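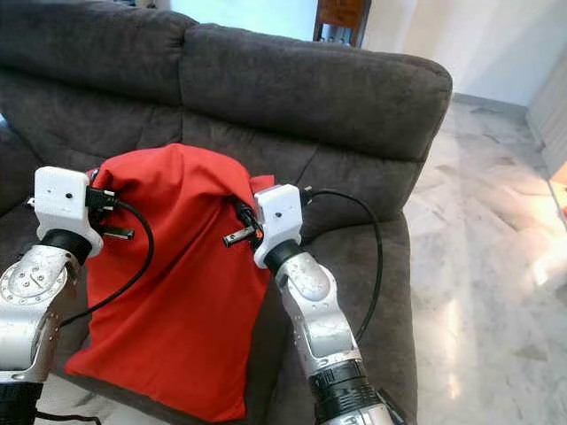
I promised to write about my work when I have time, and today I have time. So, a thread about teaching a robot to handle soft things. My job title says "teleoperator" but my mother tells the neighbors that I play with puppets. 1/

The method is simple to explain. I hold two handles, and the two arms follow my hands. Everything is recorded, the movements and what the cameras see. Later the learning program gets all these recordings and tries to do the same by itself. One recording we call an episode. 2/

Hard objects are easy. A cup has one shape today and the same shape tomorrow. Cloth has a new shape every time you touch it, and so I have been on bags and cushions for two weeks already and I am not bored yet.

For cloth, the order of the day is: find a corner, pinch, find the second corner, pinch, lift, then stop. The "then stop" I had to learn. My hands want to continue immediately. But Thenmozhi Bangera, who trained me, always repeated: make a small pause when both grippers are closed, it makes the recording much more clear to cut. 4/

The thing I miss most is feeling. In my handles I have no sense of the cloth at all. I look at the folds. If the folds between the two grippers become straight, I am pulling too much. If they hang, it's fine. After some days your eyes start to do the work of your fingers, I don't know how to say it better.

Session today was in a living room, Thursday, May 28, 2026, for my own memory. I like homes more than the lab in Stadidholm. In the lab the table is always the same height. A sofa is low and soft, and when the arm leans on the seat, the seat gives way. The first hour I was correcting for this all the time.
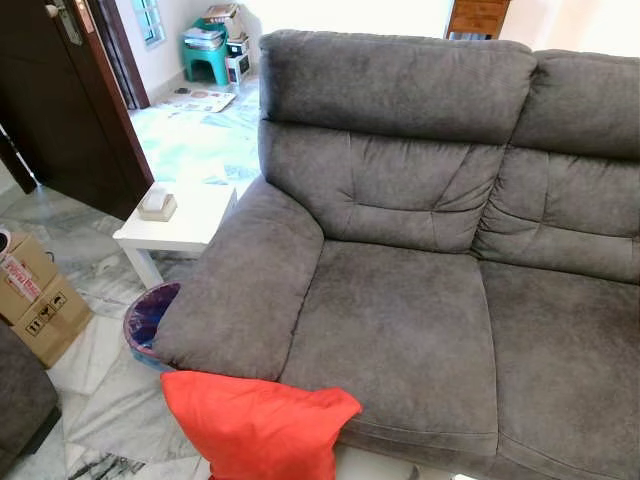 The sofa side of the room. Gray on gray seams, red cushion in front.

Dark gray upholstery is difficult for me on the screen. The seam between two seats and a shadow look almost the same. Red things on it are a gift. Gemechu says I should practice with gray cloth also, or the robot will be good only with red. He is right and I don't like it. 7/

Numbers, for those who asked last time. Target for the day: 100 episodes. I kept 216 from the whole week, and 22 of those I marked "slow but ok". Slow ones are not bad. Settimio Caruso checks them and he prefers a slow clean grasp to a fast one with three tries in it. 8/

If you want to start in this work: sit with your elbows supported. Drink water between episodes and not during. Also, when you drop the cloth, don't hurry to repair it. Open, go back up, begin again. Mark the bad one as bad. I was shy to do this in the beginning, my list looked so ugly.

Somebody asked if I can fold my own laundry by teleoperation now. I tried with one T-shirt in the lab. It took me longer than the coffee break and Ottavio ate my cake. 10/

Next week they want pillowcases, with a pillow going inside. I am a little afraid of this one. If somebody here has done it with two arms, please write me which hand you use to hold the opening.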